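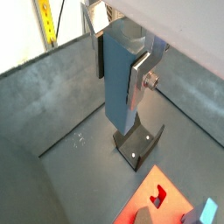 Feb 13, 2019

I spent most of the last two weeks on the part of the program that decides when to let go.

Picking has been fine for a while. The planner gets a pose for the block, comes up with a grasp, and the arm goes down and closes. Placing was the bad half. The old code took the target pose, moved there in a straight line, and opened the fingers. If the pose was high, the block fell the last bit and tipped. If it was low, the block hit the fixture and the arm stopped with a force error, and then I had to clear the error by hand and start the run again.

I had been treating this as a calibration problem. I redid the wrist camera calibration twice and it got a little better each time, then drifted back. The fixture can slide a bit on the bin floor, so even a perfect calibration is only good until something bumps it.

What I have now is a guarded move. The arm goes to a point above the fixture at normal speed, stops, and takes one more look with the wrist camera. The black fixture is easy to pick out against the blue-gray bin, and it has two white dots on it that I use to get the angle. Then the arm comes down slowly and watches the force reading. When the force crosses the limit, it stops, backs off a hair, checks that the reading dropped, and opens.

The blue block is harder than it should be because it is close to the color of the bin. My first segmentation was plain color thresholds and it kept handing me a piece of the side wall. I switched to edges plus the known size of the block. It is slower but I can live with it. I also mask out the fingers, which I should have done from the start. The right one is bare metal and picks up a pinkish-orange tint, and the detector kept reporting that patch as part of an orange plate that lies elsewhere in the bin.

Timing was the other thing. The force reading came into the planner through the same queue as the camera images, so when an image was being handled the force value waited behind it. By the time the stop command went out, the arm had already pushed too far. I moved the force check out of the planner and into the small control loop that runs next to the driver. It now runs on a thread of its own at 200 Hz and does not care what the camera is doing. That one change did more than everything else put together.

I ran 300 placements with the new code and 294 of them ended with the block standing in the fixture. Of the six that didn't, four were the camera getting the angle wrong by a half turn because it mixed up the two dots. That is a plain bug and I know where it is. The other two I can't explain yet. The logs show a normal descent and a normal release.

Speaking of logs, I wrote a small viewer called Vilik that lines up the force trace with the camera images on one time axis. It is 566 lines of Python and not pretty. You drag a slider and both sides move. Before that I was matching timestamps by eye in two terminal windows.

The motion code is still in the Trimstead repository and I have not split it out. I want to, but the config loader is tangled up with the rest and every time I pull on it something else breaks. It will probably wait until April.

Next is the half turn bug, then trying the same guarded move with the light blue cube. It is short, so the fingers will get a lot closer to the floor, and I expect the approach height will need to be set per object. Right now it is one number at the top of the file.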